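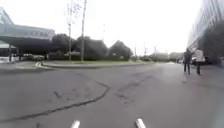 Review: Pravmont handheld teleoperation kit for mobile bases, outdoor use

We bought the Pravmont kit to record driving demonstrations for a wheeled delivery base. The kit consists of a two-stick remote, a receiver that mounts inside the body shell, and the Inusura recording software. I drove for most of the test period. Hyun-seo Bae handled the logs and the training runs.

Setup

The receiver went in with four screws and one cable. Pairing took two attempts, the second after a firmware update that the quick-start card does not mention. Stick calibration is done on the remote itself through a small menu. The default dead zone is too large for driving on open pavement. Small heading corrections are lost, and the operator ends up making fewer, bigger ones, all of which go into the data. We cut the dead zone to the lowest setting and left it there.

Driving

Speed is on the left stick, turn rate on the right. Both are smooth and spring back to center with even force. The response curve can be set to linear or soft. Soft is easier to drive, but the recorder stores stick position before the curve is applied, so a model trained on the raw channel learns the wrong scale. There is a second channel with the commanded velocity. Use that one. The manual covers this in a footnote.

Wide, patched asphalt with sealed cracks is a fair test of a driving kit. There are few lane edges to follow, and the operator has to pick a line and hold it. People on foot need room, and the approach to a curb has to be started early. The remote copes well with all of this at walking pace. At higher speeds I noticed a lag on the video feed that made me oversteer near curved curbs. The feed can be dropped to half resolution, which helps.

The stop button sits under the right thumb and latches. Releasing it requires a long press, which I consider correct.

Recording

Each demonstration is saved as one folder with video, commands and wheel odometry on a shared clock. Over 400 recorded runs we lost 2, both to a full storage card. The software gives no warning before the card fills. Trimming the idle seconds at the start and end of a run is quick. Splitting a run in the middle is not supported, so a good drive with one bad correction has to be kept whole or thrown out. Baltazar Solís wrote a short script to do the splitting outside Inusura, and it is now part of our routine.

Battery life on the remote was nearly 4 hours. Charging is by USB-C.

Compared with the Kallavgate unit

Our older Kallavgate remote has a longer range and a worse recorder. Its sticks have developed play in the center position, and its timestamps drift against the video. For plain driving I would still pick it up. For teaching a route by demonstration, the Pravmont is the better tool.

Verdict

Good sticks, reliable time alignment, weak editing tools. Change the dead zone before recording anything you intend to train on, and check free space on the card between sessions.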